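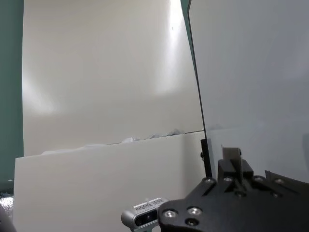
Glossy panels and a matte back board – what goes between them?
Forum: Flat-pack and Fitted / Packing and Moving

kinga_v
I'm taking down a wardrobe from Trisstead that has two tall gloss doors in cream and a back board in plain off-white. It goes into storage until September and then to the new apartment. The doors scratch if you look at them wrong. I have a lot of white tissue saved up from other deliveries. Is crumpled tissue enough between a gloss face and a board, or do I need foam sheet? They would be standing on edge against a wall, not lying flat.

Quaye_K
Tissue is fine for standing still. It is not fine for a truck. It works its way down as things shake and after an hour you have board against gloss at the top and a wad of paper at the bottom.

leandro.e
Disagree with the above. I moved 4 gloss doors with tissue and nothing else and they came out clean. What matters is that the stack is strapped so it can't shift. If the boards can rub, foam won't save you either.

Quaye_K
How far did you move them?

leandro.e
Across town.

Quaye_K
OK, then we are talking about different things. I had mine on the road for around 600 miles.

citlali_q
Whatever you use, wipe the gloss side first. Most scratches I have seen came from grit that was already on the door when it was wrapped. Damp cloth, then a dry one, and let it sit before you cover it. Gloss shows every mark as soon as a lamp or window reflects in it.

Also check which side of the back board has the staples. I leaned one the wrong way and it put 2 neat lines in a side panel.

kinga_v
No staples, it slides in a groove. The edge of it is rough though, where it was cut.

citlali_q
Then tape the edge. Masking tape, low tack, all the way along. Don't put any tape on the gloss itself, the glue can stay behind after months in storage.

BenedekKun
Don't crumple the tissue if it's going to be there for months. Lay it flat in 3 layers and let it hang over the top edge. With crumpled paper all the weight rests on the lumps. I had Brustum doors stored with balled-up paper and there were dull spots wherever the paper pressed. They polished out mostly, but I'd avoid it.

leandro.e
That was probably damp. Dry tissue doesn't dull a lacquered door.

BenedekKun
Could be. The storage unit wasn't heated. I still lay it flat now.

kinga_v
The unit I have booked is indoors but I don't know if it's heated. I'll ask. So the plan is wipe, tape the rough edge, flat tissue, then foam for the drive?

Quaye_K
Yes. Foam over the tissue, and something under the bottom edges. A folded blanket will do. The corners take more damage than the faces do.

citlali_q
Gloss sides facing each other, with the back board on the outside. And keep the handles and screws in a separate bag, labeled. Not taped to a door.

leandro.e
I tape mine to the inside of the door – never had a problem.

kinga_v
I'll use a bag. Got a roll of foam sheet this afternoon. Will report back when it's all out of storage.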